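Subject: Re: [timing-tech] False start sensors, lane drift

In May, a member of the Divau swimming club wrote:

> We have fitted the Levholm pads to all the blocks at Nomthorpe.
> Lane 2 reports a reaction time well below the other lanes, even
> when the same swimmer moves across. Is this the pad or the
> console? Threshold is at the factory value of 1050.

It is most likely the pad cable. The console reads every lane through the same input stage, so a fault there would show up on all of them. Swap the leads for two lanes at the block end and repeat the test. If the short times move with the lead, replace the lead.

If they stay with the pad, check the threshold. The factory value suits a flat block. On a sloping block with a rear foot plate the resting load is higher, and the pad can trip while the swimmer is still settling. We raised ours by 215 and the early trips stopped. Do this with someone standing on the block, as the console takes its zero from whatever load is present when you save.

One further point -- the Pellegrini start speaker has its own delay setting, stored per lane. After a firmware update ours came back with two lanes at the old value and the rest at zero. The menu does not warn you. Print the settings page before and after any update and compare them line by line.

If none of that helps, post the raw log for over one full session, with the lane numbers left in.
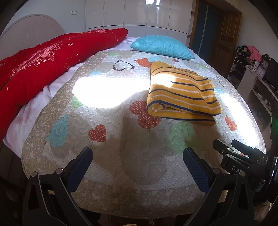 The log export is under Service, then Memory. Choose the plain text option -- the other format drops the trip times and keeps only the results.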